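Bench notebook, cell 2 – lacing task, bimanual
10/01/2023
Entry: T. Le Roux. Floor notes from Ieva Šimkus.

Purpose: decide whether the lacing step for the Trallura activity kits can come off the hand-packing line at Hokholm, and write down what the packers would be doing instead. Timing and staffing are both in here because the last entry had timing only and Babita sent it back.

Current method. One packer threads the starter piece, lays it in the tray, reaches for the next. A batch is 275 kits. Ieva did a full batch last week with the day shift and says the threading is not the slow part. The slow part is finding the end of the string after it has been put down. Complaints on the shift sheet are about thumbs and eyes, in that order.

Layout. Two tables butted together, arms on the near one, stock and samples on the far one. Session laptop stays at the left end so the operator can reach the keys without leaning across the work area. I want this as the standard arrangement. Gilberto had it on the right for the first cell and kept having to walk around. 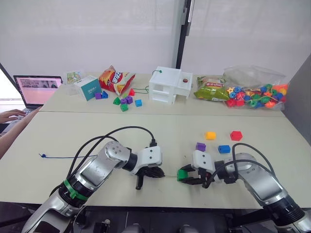
Green block in the right gripper, left gripper open. Blue string still on the table.

Holding the block is routine. Grip force is down from the Eglītis fixture setting, which marked the softer pieces. Picking up string is the open item. Lying flat, it gives the fingers very little to close on, and a low approach drags the fingertips on the table. Current approach is straight down, jaws narrow, close, lift 20 mm, pause. The pause is there so the operator can reject a bad pick before the arm goes any further.

Reset between runs is manual: open both grippers, park the arms clear, clear or re-lay the near table, confirm at the laptop. Ilze wrote the sequence up on one page and it should be laminated. Two things to add to her page:

– Do not re-lay pieces while either arm is enabled. Obvious, but it was done on Thursday.
– Note the color order before the start. The log does not store it. 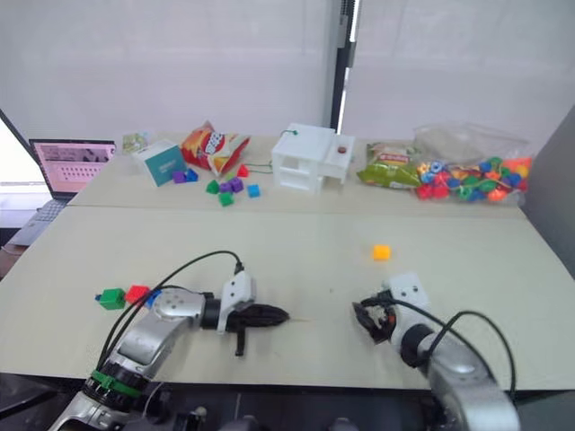

On staffing. The proposal from Stisesdale assumes one operator for two cells and no packers. I don't think the first half holds yet and I don't agree with the second. The operator is watching every pick, so it is one person per cell until the reject rate comes down. The packers still have to load stock, check the finished lacing and bag it. What goes away is the threading itself, and with it the rotation that was built around it (forty minutes on, then swap to bagging). If threading goes, there is nothing to swap with. Ieva raised this with the shift and they would like to keep a swap of some kind, possibly between bagging and the operator seat. That needs training time. It is not in the quote.

Pay grade for the operator seat: not my question, but it was asked four times. Passed to Babita.

Task variants for this week:

1. Single block, string free on the table. Right arm holds, left arm picks. Baseline.
2. Same, arms swapped. Checks whether the offset on the left wrist is calibration or cable drag. I suspect the cable.
3. String already attached to a block. Left holds the block, right goes for the free end. Closest to how the packers do it by hand, and the one Ieva wants timed first.
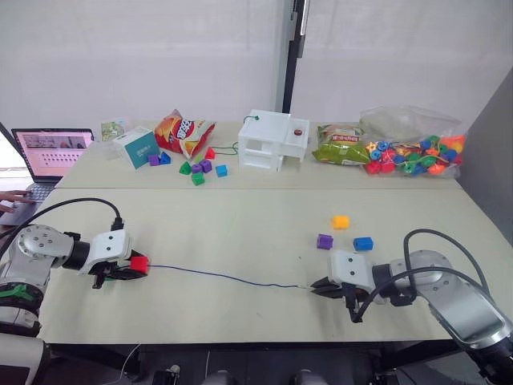
4. Cord through a fixed opening, using the printed house. Not started. Waiting on a second print.

Target is 100 runs of each before we quote any rate. Anyone asking for a number before then gets referred to this page.

Wrist camera. Useful for the last few centimeters, where the head view loses the tip behind the fingers. The operators have started keeping it full screen for the approach and going back to the head view for everything else. Gilberto wants both side by side on one display. Agreed, low effort. Focus is fixed and favors the block, so anything nearer the lens goes soft. Exposure locked at 800, leave it there. Finger wear should go on the weekly check, with spare finger sets kept at the cell.

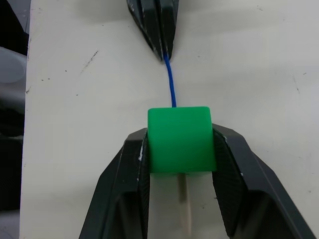 Wrist camera. Green block between the near fingers, blue strand from the tip of the other gripper to the back of the block.

Open items
– Time variant 3 against two packers, same pieces, same table height (Ieva)
– Swap schedule, draft, to go to the shift before it goes to management (Babita, Ieva)
– Reroute left wrist cable, repeat variant 2 (me)
– Side-by-side display (Gilberto)
– Add the two notes to the reset page, laminate (Ilze)
– Ask Stisesdale where the one-operator-two-cells figure comes from (me)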